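I made speculaas again, and this time I wrote everything down

My mother-in-law's neighbor, Griet Van Rooij, gave me her speculaas recipe years ago on the back of an envelope. It had five ingredients, no oven temperature and no baking time. I have been making it from memory ever since, and every year it comes out a bit different. Last week I weighed everything as I went and put it in a notebook, so this post is mostly so I can find it again when the notebook goes missing.

For anyone who hasn't had it, speculaas is a thin, hard spice cookie, dark brown, good with coffee. The kind in the supermarket packet is sweeter and more even than what you get at home. Griet's version has a coarser bite and a lot more clove. My kids didn't like it when they were small and now they fight over the broken ones.

The dough is easy. I used 300 grams of all-purpose flour, 150 grams of cold butter, 150 grams of dark brown sugar, a teaspoon of baking powder, half a teaspoon of salt and three tablespoons of milk. The spices go in with the flour. Griet wrote "spices, enough," and for me enough is four teaspoons of cinnamon, one of nutmeg, one of ground clove, half of ginger, half of white pepper and a good pinch of cardamom. If your clove is fresh, start with half a teaspoon. Mine had been in the cupboard since before we moved.

Rub the butter into the flour with your fingers until it looks like wet sand. Stir in the sugar, then the milk, and press it together. It will seem too dry for a minute or two. Keep pressing before you reach for more milk — I added an extra spoonful in July and the cookies spread into each other and lost their edges.

Wrap the dough and leave it in the refrigerator overnight. I have tried two hours and I have tried two days. Two hours is fine if you only want a cookie, but the spice is flat. Two days was very good, though the dough was so hard I had to leave it on the counter a long time before I could roll it.

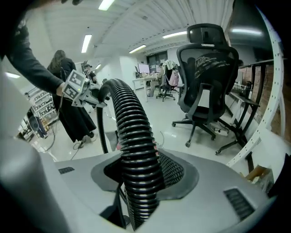
Can you use light brown sugar in place of dark?

It works, but the cookies come out paler and taste more of plain sugar. Add a teaspoon of molasses to the milk if you have a jar open. White sugar makes them too crisp and I wouldn't bother.

Back to the rolling. I cut the dough in two and roll each half between sheets of parchment, a little thicker than a quarter of a centimeter. Griet used a wooden mold shaped like a windmill that had been her aunt's. I bought one too, and I could not get the dough out of it without tearing off the sails. Rice flour in the mold helped, and so did freezing the dough for ten minutes, but I still lost half of them. Now I cut rectangles with a knife. They taste the same and they fit better in the tin.

Slivered almonds on the bottom are optional. My husband wants them, I don't, so one tray gets them and one doesn't. Scatter them on the parchment and set the cookies on top, then press down lightly.

I bake at 340°F on the middle rack. My oven runs a little cool. The first tray took 19 minutes and the second took 17. You are looking for edges that are a shade darker than the middle. They will be soft when they come out and they harden on the rack. If they are still bendy once they have cooled all the way, put them back in for three or four minutes. I've done that the next morning and it was fine.

A note about the butter. I used the Bastos kind from the shop on the corner, and I've also made these with the cheapest store brand. I could tell the difference in the dough but not much in the cookie. With this much spice I would save the good butter for toast. Margarine I tried once, and the cookies had a greasy feel that stayed in the mouth.

They keep well. A tin with a tight lid is best, and a plastic box makes them go soft after a few days. I put a sheet of paper towel between the layers, out of habit. The oldest one I've eaten was a month old and it tasted better than the ones from the first day.

The broken pieces don't go to waste here. I crush them for the base of a cheesecake in place of graham crackers, with a little less sugar in the filling. They're also good over stewed apples, or stirred into vanilla ice cream that has been left out long enough to soften. My son puts them on buttered bread, the way Griet does, and eats it for breakfast.

Next I want to try the thick one with almond paste in the middle. I have a recipe cut out of an old magazine that calls for one egg in the dough and another for brushing, and it says to rest it for an hour before baking. I don't have a pan the right size yet. If you've made it in a regular square cake pan, leave a comment and tell me how long it took.

Posted 9/9/25 in Cookies, Family recipes

Contact | © Povstead Kitchen Notes | Back to top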